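I've had the Hadosora worktop cleaner on the go since September, and I wanted to give it a proper long try before saying anything, because the last one I raved about left my sink smelling of old lemons for a month.

It comes as a spray bottle and a tub of paste. The spray is the one you'll reach for every day – crumbs, tea rings, the greasy patch by the hob – and it wipes off without leaving that cloudy film I used to get with Wirnen. The paste takes more elbow. I tried it on a beetroot stain that had sat overnight and it faded a good deal on the second go, though I can still find it if I look!

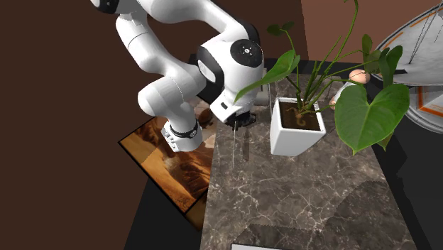
Can you use the paste on marble?

The tub says to stick to the spray on natural stone, so I do, and I keep the paste for the sink and the tiles.

My one real grumble is the trigger, which is stiff and dribbles down your wrist when the bottle gets low. Adaeze Dauda at the Matubbar hardware shop swapped my first bottle with no fuss at all (bless her), and the second is better but still a bit drippy. The smell is lovely, mind you, like clean washing. I'd buy it again, and I've already put a refill on my list.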